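4. What people keep on the table, and why it stays there

I went into the home visits expecting to write about furniture. That was the plan Valentin Frei and I had sketched out in March, anyway, and the interview guide we brought to Lesilach was full of questions on sofas and shelving. But people kept steering me back to the small stuff — the bowl by the door, the vase that came from an aunt, the candle holder that hasn't had a candle in it for years. By the second week I had more or less given up on sofas.

So this section is on what I'll call table groups: the little clusters of objects that settle on a flat surface and then stay put. We talked with 86 households in all, and I asked each of them to tell me how their group came together. Hardly anyone had an answer ready. A woman in the Marti neighborhood started out telling me she'd "just put things down" and then talked for most of an hour on why the plant had to go in front (it hides the scratch, it gets the light, her mother had it that way). I loved that interview, and I've gone back to the transcript more than any other.

4.1 Anchors and drifters

Valentin came up with the two words we ended up using. An anchor is the thing that everything else gets arranged around, and a drifter is whatever moves when you need the space. In our interviews the anchor was usually something alive or something heavy. Plants came up again and again, and I think that has a lot to do with watering. You have to come back to a plant. While you're there with the watering can you nudge the other things a little, wipe off the dust, maybe turn a picture toward the room.

Drifters are mostly small and easy to pick up with one hand. Candle holders are the classic case. People told us they move them for meals, for homework, for the cat, and then put them back "where they go" — a phrase I heard so often that I started marking it in the margins. When I asked how they knew where that was, I got shrugs and a lot of laughing.

Height matters too, though our respondents rarely brought it up on their own. In Levusska, 12 people told us they had propped an object on a box, a tin or a stack of books so it could be seen over the others. Two of them had bought the box for that purpose. The rest had used whatever was lying around, and several were a bit embarrassed when I asked what was inside. Figure 1 has the basic layout, with the tall piece raised at the back, the plant in front of it and the low pieces nearest the viewer.

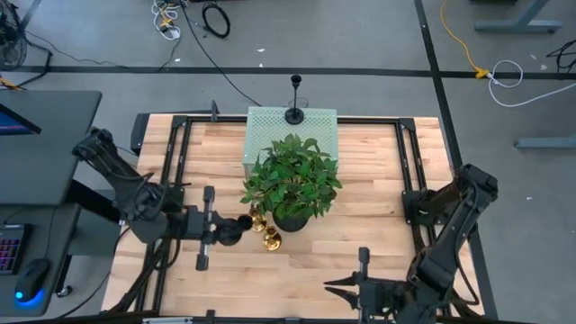

Figure 1. A table group with a raised candlestick holder, a potted plant and two small gold-colored candle holders.

4.2 When the group breaks up

Moving house was the big one, as you'd expect. Nine of our households had moved in the year before we met them, and I asked them to walk me through unpacking the table things. Most had wrapped the group together in one box and set it up again on the first or second evening, before the curtains and well before the books. One couple in Lamance couldn't agree on the old order and still hadn't put the pieces out when I visited. They were sitting in a kitchen drawer, wrapped in newspaper, and both of them wanted to show me.

Gifts are trickier. A new object has to be tried out, and people described putting it on the table for a while to see if it "took." If it didn't, it went to a windowsill or a hallway, where the rules seem to be looser. I'll come back to hallways in Section 5, along with the question of who in the household gets to decide.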